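Public Libraries Should Lend Tools as Freely as Books

3 min read

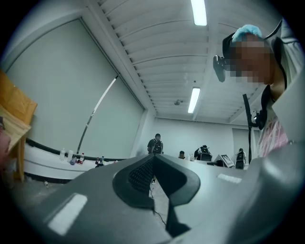 A gray plastic tool seen close up, with a person leaning over it.

Octavio Urrego
Jan 17, 2021

The public library was founded on a plain idea: a household should not have to buy a thing in order to use it once. Towns have applied that idea to books for generations. They should now apply it to drills, ladders and sewing machines.

The city of Nesport is weighing such a plan. The proposal before the council would set aside $345 a month for repairs and replacement parts, and would open a lending desk at the Fonseca branch for 15 hours a week. These are modest sums for a city of its size, and the council should approve them.

Opponents raise two concerns. The first is damage. Flemville, which has lent tools from its main library for three years, reports that 52 items were returned late last year and that 30 needed repair. Most of those repairs were small – a frayed cord, a worn belt, a missing blade guard. Books also come back late and torn, and no town has closed its shelves on that account.

The second concern is liability, and it deserves a serious answer. A borrower who is handed a saw should also be handed clear instructions, and the most dangerous equipment should stay off the list. Flemville requires a signed form and a short lesson at the desk. Nesport should adopt both measures from the first day.

It has also been said that lending would hurt local hardware stores. A resident who borrows a sander must still buy sandpaper, varnish and brushes. Renters in the Bralus district, many of whom have no garage or storage room, would take on work that they now put off from November until spring, or leave undone.

The council will hear public comment before it votes. Residents who support the plan should attend.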